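Drutolel 桌面小厨房：台面、水槽与餐具的陈设记录

页面更新：2018年9月8日
归类：图集 / 小比例室内 / 厨房

Drutolel 是一套放在桌面上使用的小厨房，由台面、白色水槽、收纳盆和一批白色餐具组成。台面宽800毫米，图纸编号1051，由 Munmont 工作室绘制，Drester 负责印制和裁切，餐具从 Agyeman 的零售目录里选配。本页收录台面和餐具的陈设情况，并附尺寸、摆放、清洗和存放方面的说明。图可单独使用，文字按部位排列，不必按顺序阅读。

整套物件没有固定的布局。水槽、盆和餐具都是散件，彼此之间不连接，每次摆放时按当次的用途决定位置。唯一不动的是台面，铺好以后其他东西都以它为准。

一、台面与水槽

台面为白底，深色细线交叉成小方格，仿瓷砖墙地面的做法。线条选用深灰而没有用纯黑，原因是纯黑在白底上对比过强，远看时格子会压过餐具。初稿用过浅灰，打样后发现在侧光下几乎看不见，遂改为现在的深灰。格线的粗细在图纸上是统一的，落到实物上会有些微起伏，转角和接边处尤其容易看出来。这种程度的不齐不影响使用，真实瓷砖的缝也很少完全笔直。

水槽为白色塑料，厚圆边，内壁从边沿向下收成弧面，没有直角。圆边的好处在清洗时最明显：抹布可以一次带过，不会在角上积下碎屑。槽体一侧接一段白色平面，平面外缘有一道微微凸起的边。

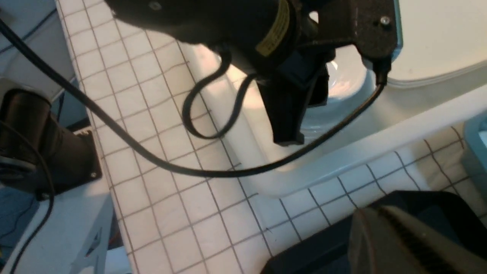
台面与水槽颜色接近，拼在一起时主要靠格线区分边界。格线遇到槽沿即止，所以槽沿的轮廓必须完整，任何一处磕碰都会在这条边界上显出来。搬动水槽时应托住底部，不宜单手捏住边沿提起。

水槽的摆放方向不作规定。与台面格线平行放置时看上去最整齐，也最便于对位；斜放时格线会从槽沿下面斜穿过去，视觉上较乱，但能在前方多让出一块三角形的空位，可以放盆。两种放法都用过，后来的图纸上没有再标注方向。

对位的方法比较简单：先选定一条贯穿台面的格线作为基准，把水槽的长边靠上去，再沿另一个方向滑动到位。靠线时看槽沿外侧，不看内侧。圆边有厚度，内侧与外侧相差不少，两个人分别按内外侧对位，得到的位置就不一样。早期的记录里有几次位置不符，查下来都是这个原因。

光线对这一区域的影响较大。白色槽壁反光柔和，弧面上会出现一条渐变的亮带，灯的位置一变，亮带就跟着移动。需要看清槽内有无水渍或划痕时，应把灯放低，从侧面打过去；从正上方照，细小的划痕基本看不到。台面的印刷层对光不太敏感，只是在灯正对时会有一片发白，换个角度即可。

台面铺设的要求如下。桌子先擦干净，尤其是颗粒状的东西，一粒砂压在下面，过几天就会顶出一个小鼓包。台面卷着送来，拆开后正面朝下平压一夜，让卷曲的两端放平。铺的时候从中间向两边赶，不从一头推向另一头，后一种做法容易把格线推歪。四边用可移胶带固定在桌底，胶带不上正面。边角如有翘起，垫薄布用手掌按住片刻，不要用热风，印刷层受热后会起皱，起皱后无法复原。

图纸1051此后改过一次，改动只涉及格线到台面外缘的留边。旧版四边都是整格，新版前沿留了一条窄边，便于裁切时有余量。新旧两版混用时，前沿会对不齐，订购时请注明版本。已经铺好的旧版不必更换。

关于格子的大小，常有人来信问能否改成真实瓷砖的尺寸。Munmont 的答复是不改。格子缩小是为了与餐具的比例相配，盘子放上去时能压住若干整格，便于目测位置；换成大格，一只盘子落在格子里面，反而没有参照。需要无格台面的，可以订纯白版，价格相同。

二、餐具与收纳

餐具全部为白色，以方形为主。盘子是方盘，四角收圆；碗是浅方碗，边沿略向外；勺子单独成一类。选白色有两个考虑：一是与台面、水槽统一，二是白色器物上沾了东西容易看见，清洗后便于检查。选方形则是为了收纳，方形器物叠起来以后四边对齐，占的地方规则，圆形的在方盆里总要剩下四个角。

收纳用盆分几种颜色。白盆较大，盆壁厚，四周圆角，口沿明显，放盘和碗；蓝绿色的小一些，放勺子；另有一只灰褐色、里面为浅褐色的，放其余白色小件。颜色与内容的对应关系是约定的，盆上没有贴标签。 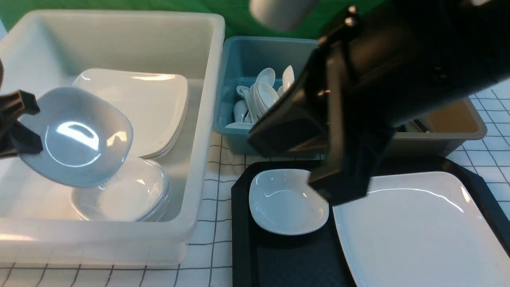

盘在后、碗在前，是大盆里的标准放法。盘子比碗高出一截，放在后面不挡手，取碗时也不用越过盘子。反过来放不是不行，只是取碗时袖口容易带到盘沿。碗叠放时每只的边沿都露出一点，从侧面可以看到一层一层的边，取用时从最上面一只的边沿下手，不必把整叠拿起来。

叠碗的注意点在于对角。浅方碗的四个角都是圆的，偏转一点也能落进去，看上去已经叠好，实际上有一角没有到底。再往上叠几只，偏差会累积，整叠向一边倾斜。检查的办法是从上往下看口沿，四条边应当平行；有一条露得宽、对面一条露得窄，就是有碗没放正，从那一只开始重叠。

盘子的情况好一些，盘面浅，偏一点不至于倾倒，但盘与盘之间贴得紧，带水叠放后会吸住。吸住时不要硬撬，沿边缘轻轻错开即可。盘子放进盆以前应擦干，至少要把背面擦干。

釉面光亮的器物在灯下有明显的高光。碗心和盘沿最容易出现亮点，检查有无污渍时需要转动器物，让亮点移开，再看原来被遮住的地方。只看一个角度，常会漏掉正好落在亮点里的一小块。

勺子不排列，直接放进小盆，勺头大体朝上，方向不限。试过全部朝一个方向码齐，收的时候费时，取的时候又很快打乱，后来不再要求。勺头朝上的规定保留了下来，理由是取用时能一眼分清勺头和勺柄，拿的时候握柄，手不碰勺头。

勺子是陶瓷的，互相碰撞时声音较响，也有磕缺的可能。放进盆时要放，不能倒。整盆倾倒是破损的主要来源，Drester 的损耗登记里，勺子的破损多半记在这一项下。盆底可以垫一层薄硅胶，声音和磕碰都会减轻，但垫子会滑，需要裁得与盆底同大。

灰褐色的盆用来收零散的白色小件，没有进一步分类。小件贴着盆壁放，中间留空，手伸进去时不至于压到。这只盆一般放在蓝绿色盆旁边，略靠后，两盆之间留一指宽，盆壁不相贴，抬起一只时不会带动另一只。

三、摆放顺序

一次完整的摆放按以下次序进行：铺台面，放水槽或大盆，放小盆，最后放餐具。餐具不预先装在盆里一起搬，理由见上文关于破损的部分。空盆到位以后再装，位置需要调整时也比较轻。

大盆装满以后重量集中在后部，即盘子所在的一侧。移动时应先取出盘子，或两手分别托住前后两端。推着走会在台面上留下擦痕，印刷层经不起反复摩擦，格线会先变浅，然后断开。已经断线的台面可以掉头使用，把磨损的一端换到不常放东西的一侧。

背景布为绿色，挂在台面后方。绿色与白色餐具反差明显，轮廓容易辨认。布的下沿应垂到台面高度以下，避免在台面后缘露出缝隙。布面有折痕时用蒸汽熨，挂着熨即可，不要取下来叠放，叠一次就多一道印。绿布对白色器物有少许反色，靠近布的盘沿会带一点绿，介意的话把器物往前挪，离布远一些，反色就很淡。

布灯时以一主一辅为宜。主灯偏左或偏右都可以，不要正对台面。辅灯照背景，功率低一档。光源过多时，每只碗里都有几个亮点，盘沿也会出现重影，观感杂乱。影子重一些没有关系，白色器物本身缺少层次，有影子反而分得清前后。

四、分拣与归位

这套餐具的主要用途是做分拣和归位的练习，即把混在一起的盘、碗、勺按类放回各自的盆里。做法没有严格的规定，常用的有两种。

第一种按类别进行，先把盘子全部归位，再归碗，再归勺子，最后处理小件。优点是每一类只开一次盆，叠放时前后一致，不容易歪。缺点是要在一堆东西里反复翻找，手的动作多。

第二种按位置进行，从离手最近的开始，拿到什么就归什么。优点是不翻找，台面从近到远逐渐清出来。缺点是大盆里的盘和碗交替增加，前后两叠高低不定，叠碗时要多看一眼对角。

两种方法所用的时间差别不大，主要看器物原先混得是否均匀。勺子多的时候第一种略快，盘碗多的时候第二种略快。初次接触的人建议用第一种，动作单一，容易看出哪一步不顺。

放碗时的常见问题是角度。碗从边沿被夹住以后会自然倾斜，若就这样放下，低的一边先着，高的一边后落，落下时会在下面那只碗的边沿上磕一下。正确的做法是在碗接近碗叠时先放平，再向下放。如果一定要斜着放，应让低的一边先进入碗叠的内侧，沿着下面那只碗的内壁滑到底，不要搁在口沿上。

放盘的问题相对少，主要是与盆壁相碰。盆壁有弧度，盘子贴得太近时下不到底，会架在弧面上。离盆壁留出一点空隙，盘子可以直接落平。

归位完成的标准列在下面，供核对：盘在大盆后部，四边对齐；碗在大盆前部，口沿平行；勺子在蓝绿色盆内，勺头大体朝上；小件在灰褐色盆内；台面上没有遗留器物。台面是否擦拭不在此列，擦拭另行安排。

五、清洗与检查

餐具每次用完后以清水冲洗，有油时加少量中性洗涤剂。塑料盆和水槽同样处理，不用钢丝球，不用含研磨颗粒的去污粉。白色塑料一旦磨毛就会藏污，颜色发灰，洗不回来。已经发灰的部位可以用小苏打调成糊轻擦，效果有限。

台面不能用水冲，只能用拧干的软布擦。擦的方向与格线平行，先横后竖，擦完用干布再走一遍。酒精会使格线颜色变淡，不用。圆珠笔迹擦不掉，请不要在台面上写字。需要临时做标记的，用低粘度的纸胶带，当天撕去，隔夜以后胶会留在面上。

器物检查每使用10次做一次，使用满100次时整套清点并登记。检查的重点是边沿：盘和碗看四个圆角，勺子看勺头前端。手指沿边缘走一圈，有刮手的地方即为缺口。有缺口的器物从整套里取出，不修补。补过的边沿厚度不同，叠放时会顶住上面一只，整叠都不平。

塑料盆看口沿和转角有无裂纹。裂纹初期很细，颜色与盆身相同，用手掰一下口沿，裂处会发白。发白即更换。盆的颜色每批略有差别，蓝绿色的一批比一批偏蓝，属于正常现象，混用不影响辨认。

六、存放与订购

长期不用时，盘与盘之间、碗与碗之间夹一层薄纸，装箱后竖直存放，箱外注明朝上的一面。勺子用布包成几小包，放在塑料盆里，盆作为外壳。台面卷起，正面朝外，卷筒直径不宜过小，卷得太紧印刷层会开裂。存放处避开暖气和阳光直射。一月份取出的台面往往偏硬，应在室温下放置半天再展开，冷的时候直接展开容易在卷边处折断。

背景布单独卷放，不与台面同筒。

Drester 接受零件单订，台面、水槽、各色盆和餐具都可以分别购买，餐具按叠出售，不拆零。补订餐具时请附上旧件的照片或底部标记，同一款式在不同年份的口沿弧度有细微差别，混叠后高度会不一致。台面补订请写明图纸编号和版本，未写版本的按新版发货。

纯白版台面、左右对调的水槽平台和加深的小盆均在目录之内，交货时间较标准件长。其他颜色的餐具暂无供应。

图集中的图片可用于教学和内部资料，转载时注明 Drutolel 图集即可。页面文字如与随箱说明书有出入，以说明书为准。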